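Robot club, end of term, and I can finally sort of drive the thing

1 June 2024

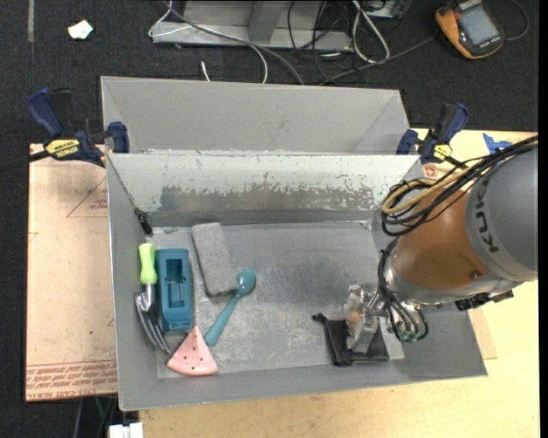

The orange arm over our bin. Yes, the pink thing is a watermelon slice.

So we've wrapped up the spring term of robot club at Drurstead and I've been promising a post since, oh, October? Sorry. It's been busy, and most of my evenings went into one gray metal bin.

For anyone new here, our group's project is bin sorting. Things start on one side of the divider and have to end up on the other, and the arm has to do it by itself. We're called Team Vemo (Krum picked the name before the rest of us showed up, and by then it was on the sign-up sheet). Krum Dervishi does the grasping code, Špela Nikolovski does the camera side, and I do the runs, the notes and a whole lot of picking stuff up and putting it back.

We logged 154 runs on our current set of objects. I love that number because I wrote down every single one by hand! The goal for the term was over 400, so, um, there's still a summer.

The spoon is my nemesis. It's long and skinny and never lies the same way twice, and the code likes to go for the bowl end, where there's nothing good to grab. Špela spent a whole evening on it and got the arm to aim for the middle of the handle, and we all cheered so loud that the group next door came over to look. Then it dropped the next one. Oh well!

The tape dispenser is much friendlier, and I've gotten kind of fond of the screwdriver-looking tool with the lime green handle too, mostly for how easy it is to spot in the notes when I write "green" and everybody knows what I mean. The gray block we squish a little every time. Krum wants to turn the grip force down for that one and leave it alone for the rest, and I want one setting for everything so I don't have to remember which is which. We're still arguing about it.

Other stuff I learned: clamp the bin. We skipped that for one evening early on, the bin slid maybe an inch, and we threw out 18 runs before Špela figured out why all the positions were off. Clamps every time now, and I check them before I even take my jacket off.

Demo night is coming up and each team gets 8 minutes, setup included. Krum wants to show the spoon. I want to show literally anything else. Špela says we can do the spoon last, and if it goes wrong she'll just start talking about calibration until our time is up, so I guess that's the plan. I still have to type up my notebook before then, and my handwriting from March is terrible.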